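# "Ask me how many times it missed"

Monday, September 24, 2018

Sanne Kuipers has a habit of answering a question about her robotics club by asking what you were told by the last person. At Lellham, where she has run the after-hours club for older students since the spring, the last person is usually someone from the front office, and what they have said is usually that the students are building a robot that tidies bedrooms.

"They are not building a robot," she says. "They got a robot. They are trying to make it take clothes out of a box. Those are very different sentences, and I would like the newsletter to use the second one."

The project is called Zerar, a name the students picked and none of them will explain. It began in August with a goal written on the whiteboard: unpack a box, put everything away, make the bed. By the second week the bed had been crossed off. By the third, so had "put everything away."

I asked whether that was discouraging.

"For whom? I thought the first list was silly. I told them so and they wrote it up anyway, and I think that was right. You don't learn what a hard problem is from me frowning at it."

Khalil Dabbas, who is in his last year and keeps the club's log, is less patient with the way the thing gets talked about. He has seen the videos that companies put out and he doesn't trust them. "You see one good grab and then it cuts," he says. "I want to see the whole afternoon. We did 36 tries at the box on one setting and got the cloth up and clear of the cardboard on 7. If I cut that right, I could make us look like geniuses."

The log has all 36. Most entries are a line long. Several say only "flap."

Flaps, it seems, are a serious matter. A hand coming down from the side catches on them, or pushes one inward over the clothes, and then the program is looking at cardboard where it expects fabric. Anjani Pattinasarany wanted to tape them back. Dabbas said that was cheating. They argued through most of a session and Kuipers let them.

"My mother doesn't tape her boxes open for the robot's convenience," Dabbas says.

"Your mother doesn't have a robot," says Pattinasarany, from across the room.

She handles the software that decides where the hands go, and is the closest thing the group has to an optimist, though that isn't saying much. Dark clothing is her current complaint. "Black on black is awful. The fingers are black, the shirt is black, and there's a fold in there somewhere that I'm supposed to find. Put something red on top and suddenly I'm a good programmer."
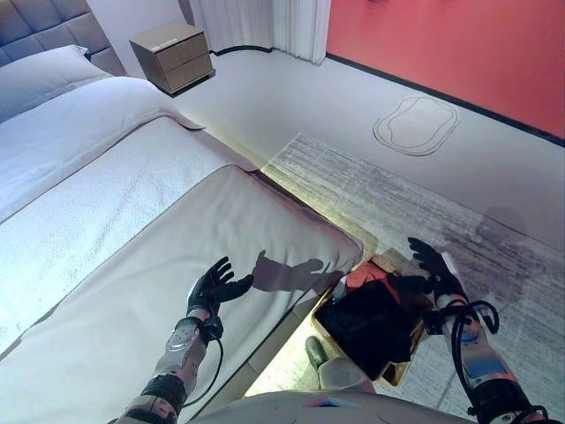
*Zerar at the foot of the bed, both hands raised at the box.*

I put it to Kuipers that a person does this job in seconds, and that the club has spent $1,110 on it, mostly on spare parts and cable. Is there a point at which she would call it a waste?

"I'd call it a waste if they came out of it believing the videos," she says. "I don't think this thing will be in anyone's bedroom soon. I may be wrong. But Khalil can tell you what a failed attempt costs, and Anjani can tell you why it failed, about half the time. The other half she guesses, and she writes down that she guessed."

A regional showcase at Ocampo is next, with 31 teams signed up. The rules allow each team to choose its best run. Dabbas wants to show three in a row, picked beforehand, whatever happens in them. Pattinasarany would like to win something.

When I left they hadn't settled it, and somebody had gone to look for the tape.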